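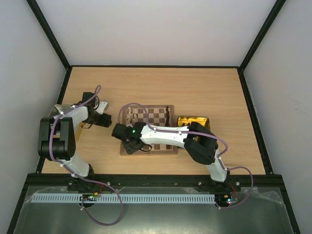
Los dos brazos y el tablero, puesto de ajedrez.

26 sep 2025

Revisión de la norma interna de zona compartida con Leandro Cifuentes. El apartado de separación mínima sigue redactado para un solo brazo y no dice nada del caso en que un antebrazo cruza el tablero con el otro al lado. Propongo reserva de zona: quien ocupa el tablero lo bloquea, y el segundo espera fuera del borde. Tiempo de espera máximo, 400 ms antes de pasar a parada controlada.

El registro acumula 3805 ciclos desde marzo, casi 2692 con la versión anterior de la norma. No son comparables y así consta en el anexo. Zewditu Gebremichael pide que el cableado entre en la lista de comprobación previa – holgura en codo y muñeca, sin roce con el canto de la mesa. Aceptado. Queda pendiente el criterio para las bandejas: posición fija o tolerancia de giro.

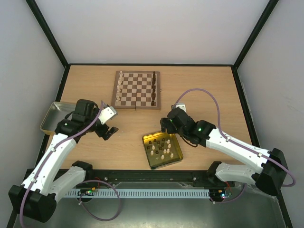 ¿Quién puede rearmar los brazos después de una parada?
Solo el operador que firmó la comprobación previa, con los dos brazos en reposo y la causa anotada en el registro.

Maja Szulc lo quiere por escrito antes de enviar el borrador a Flellholm. Mañana, redacción del apartado 2 y relectura del anexo.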